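Eltcombe is looking for two reviewers for Huller, our house rules for two-arm robot cells. The rules cover safe distances between arms, cable routing and what operators check before a run. You would work at our Stonum site, next to cells like the one the rules were written for.
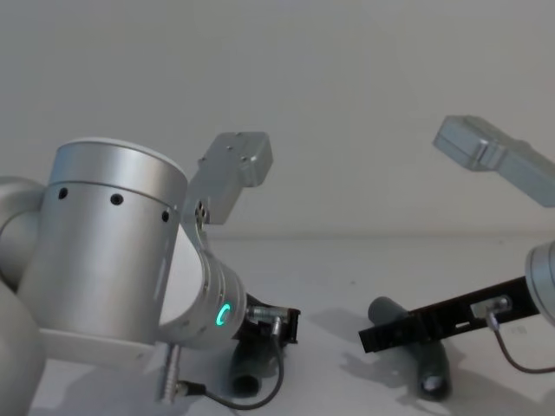
Hedvig Blomqvist finds the cable section too short and would like reviewers to start there, with slack and connector checks.

Each reviewer reads the full text, up to 100 pages, and marks any rule an operator could misread. Work starts in June. The fee is $500.
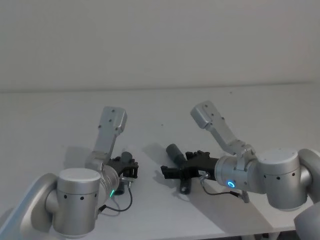 Shop floor experience counts for more than a degree. You should be able to write short, clear comments in English. Send a one-page letter to Lovisa Isaksson at Eltcombe by 20 April 2018.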